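Household Tips: Storing and Sorting Share Paperwork at Home 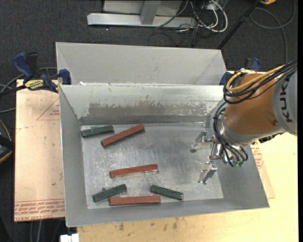 Reddish-brown and green bars in a grey sheet-metal bin.

These notes cover small private shareholdings, including those held on paper certificates. They deal with storage, filing and the handling of post. Whether to hold or sell is a separate matter.

Certificates

Store each certificate flat in an acid-free sleeve, one certificate to a sleeve. Do not laminate, staple or hole-punch. Paper clips leave rust marks within a few years in an unheated room, so use a folded slip of plain paper to group items.

A cupboard on an inside wall is preferable to a loft or garage. If a fire-resistant box is used, open it every few months and check for condensation. A sachet of silica gel in each box is enough for a bundle up to 50 mm thick. Dry or replace the sachet each May.

Photocopy both sides of each certificate and keep the copies at a different address. A copy does not replace the original, but it gives the registrar the certificate number, which shortens a claim for a lost one. Expect to sign an indemnity and pay a fee.

The holdings sheet

One sheet of A4 per company is sufficient. Enter the following in pencil:

Company name, and any former name
Registrar and shareholder reference
Certificate numbers and the number of shares on each
Date and cost of each purchase
Address at which the holding is registered

Add up the certificates and compare the total with the latest dividend statement. Take a holding of 3097 shares in Nallis, a shipping company, where the certificates in the box add up to 2345. The difference is 752. Usual causes are a certificate filed under a former company name, shares issued in place of a cash dividend, or a certificate that was never delivered. Write to the registrar with both totals before doing anything else.

If the dividend statement shows fewer shares than the certificates, look for old certificates that were cancelled after a consolidation or split. Mark these CANCELLED in pencil on the sleeve and move them to the back of the file — do not throw them away until the registrar has confirmed in writing.

Post during a takeover bid

A bid produces a large amount of paper in a short time. Suppose Julevstead makes an offer for Nallis. A shareholder may receive the offer document, a response from the Nallis board, one or more revised offers and several forms which look much alike. Sort as follows.

Write the date of arrival on the top right corner of every item, including the envelope. Keep the items in date order in one wallet, newest at the front. Put forms in a second wallet of a different colour. Copy each closing date on to the kitchen calendar, with a reminder seven days earlier if the form is to go by post.

A later form may replace an earlier one or may be additional to it. Read the covering letter for this point and write "replaced" or "still open" on the older form. Where the wording is unclear, telephone the helpline number printed in the offer document and note the date and time of the call.

Sometimes a board issues rights to existing holders to make a bid more costly. The rights may have no separate certificate. File the notice with the share certificates and make an entry on the holdings sheet, giving the expiry date if one is stated.

Unexpected telephone calls offering to buy shares above the bid price should be ended. Do not read out the shareholder reference.

Change of address

Each registrar must be told separately. If Hutapea and Ukton use the same registrar, ask whether one letter covers both holdings, and quote both references in it. Joint holders should check whether all signatures are needed.

What to keep

Contract notes: for as long as the shares are held, then with the tax records for the year of sale.
Dividend statements: with the tax records for the year.
Annual reports: 2 years, or recycle on receipt of the next.
Offer documents: keep the final version and any form of acceptance copied before posting.
Proxy cards: shred after the meeting.

Use a cross-cut shredder for anything bearing a reference number. Windowed envelopes can go in with paper recycling in most areas — check the council's list.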